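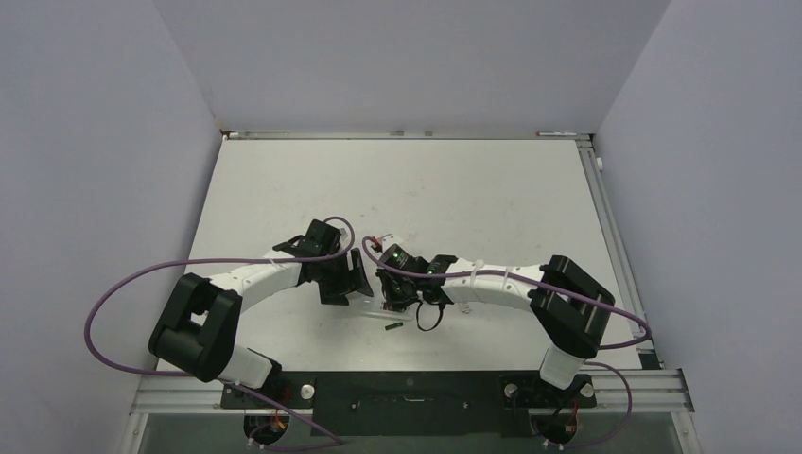
Attachment 1: both arms over the tabletop, grippers at the handoff position, purple cables in view.

Ticket: Right arm stops during two-arm handoff, cable strain suspected
Product: Floreck dual-arm bench kit, evaluation unit
Submitted by: Kao packaging lab
Handled by: Zovetau support desk
Opened: Feb 6, 2020
Priority: Medium
Status: Closed, with one item passed to product team

Problem as reported

We have the Floreck kit on a 60-day evaluation. The task is picking up a clear plastic item with the left arm, bringing it to the middle of the table and passing it to the right arm. It runs fine for a while, then the right arm stops and the controller shows "joint 4 load limit." The left arm holds position. Clearing the fault and homing both arms gets it going again.

Last batch was 274 cycles and we got 13 stops. All of them came with the grippers close together. We never see it when the right arm works alone on its own side.

Already tried: restarted the controller, lowered speed to 60 percent, re-ran the homing routine. Lower speed made it less frequent but did not fix it. Software is the October release.

Reply from support

Thanks for the clear write-up and the photo. A load limit fault on one joint in one pose usually means something outside the arm is pulling on it. In the attachment the right cable runs along the forearm and over the elbow, then makes a tight bend at the edge of the table before it turns back toward the arm. We would start there.

Please do the following with power off:

1. Release the right cable at the elbow clip and at the base clip.
2. Pull through enough slack to make a wide loop at the table edge. The left cable already has a wide arc on its side, so use that as a guide.
3. Close the base clip first, then the elbow clip.
4. Move the arm by hand to the handoff position and check that the cable does not go tight.

Also, there is a thin black strap hanging in a loop from the underside of the right gripper. Is that yours or did it ship with the kit? Either way, please tie it up or take it off before the next run.

Update from customer

The strap is ours. We use it to hold the finger pads while the glue sets, and it got left on. Removed.

Cable re-routed as described. The elbow clip is hard to open without a small screwdriver, and the manual does not mention that. Ran 60 cycles at full speed and got one stop, same fault, same joint.

Reply from support

Good, that is most of it. For the last one, please check the payload setting for the right arm. The default assumes bare grippers. If you have the Favach gripper set fitted, the value has to be changed by hand on the tool page. The setup wizard only writes it for the left arm in the October release – this is a known bug.

After changing it, run the gravity check from the service menu and send us the log.

Update from customer

Right arm was still on the default. Changed it, gravity check passed, log attached. Full batch of 274 cycles done overnight with no stops.

For our evaluation notes: the fix was simple, but we lost roughly two days to it. A warning on the tool page would have saved that. We would also like to see cable lengths and minimum bend given in the setup guide.

Closing note

Cause: right cable too tight at the table edge, plus payload value not written for the right arm. The wizard bug is fixed in the next release. The request for a bend figure and a note on the elbow clip has gone to the product team under this ticket number. The evaluation period has been extended by 4 days to cover the lost time.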